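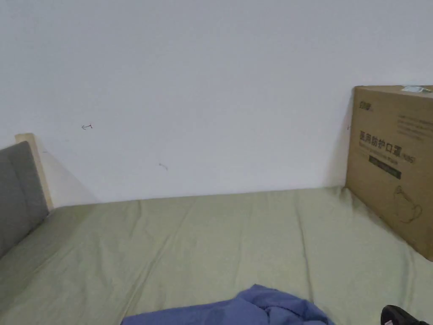 Where the Butuldale camera library is up to

Last updated: Tuesday, April 7, 2009

Search this site Go

Hi all, good news first! Your $4,000 is nearly spent and we've got 30 loan cameras on the shelf, mostly Vollel compacts (the grey ones, sorry, they were cheaper).

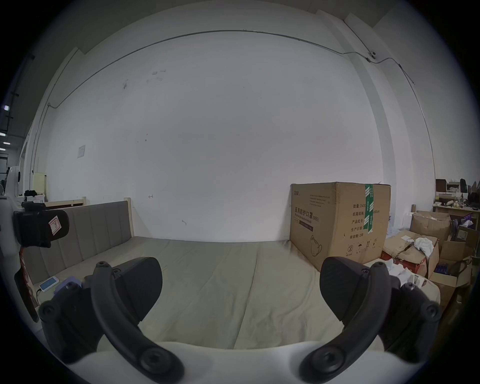 Gundbridge wrote back that the batteries go flat by lunch and could we please send spares. Fair enough, I've ordered some from Katona for $285.
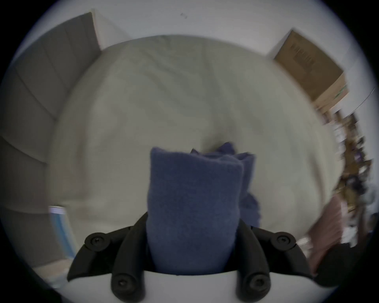
They should be here before June, and then I'll start on the printing nights.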